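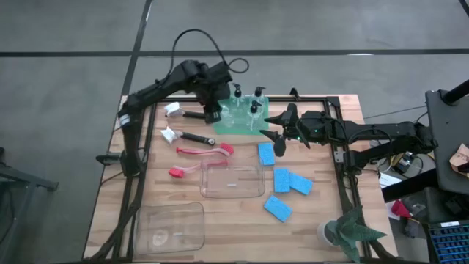 Two-arm Plodholm bench with brushes, sponges, pump bottles and two clear bins on the table.

Plodholm Bench Kit: Frequently Asked Questions

What is in the kit?
Two arms with grippers, the black rail set, side mounts, the cable harness and a Puvside controller license. The table is sold separately. Objects and bins are supplied by the customer.

Can I use my own table?
Yes, if the top is flat and at least 40 mm thick. The rails clamp on and need no drilling. Glass tops are not supported.

Do both arms have to be installed?
No. The controller runs with one arm connected. The second mount can stay on the rail with its connector capped.

How are the arms kept from hitting each other?
Puvside applies a shared keep-out zone at the center of the table. The default clearance is 40 mm and can be raised in the setup menu. Lowering it requires an administrator login.

What kinds of objects are suitable?
Household items such as brushes, sponges and small bottles are typical for sorting tasks. The load limit is 300 g per gripper, including any liquid in a bottle. Very thin sheets and loose powders are outside the spec.

Does clear plastic cause problems?
It can. Transparent bins and bottles give weaker depth readings than opaque ones. Put a colored mat under clear items, or enter the bin positions by hand under Fixtures.

How long does setup take?
Allow 5 hours for a first installation, calibration included. Moving the kit to another table means repeating calibration only.

How should the cables be routed?
Along the side rails, with enough slack at the elbow for full travel. Check the slack with power off by moving each arm through its range.

Can it run unattended?
No. An operator must be within reach of the stop button whenever the motors are on.

What is the warranty?
2 years on arms and rails. Gripper fingertips are wear parts and are excluded. Repairs go through the Bainbridge service desk, which is closed on Sunday.

Is the older Brarnness gripper compatible?
Only with the adapter plate, ordered separately.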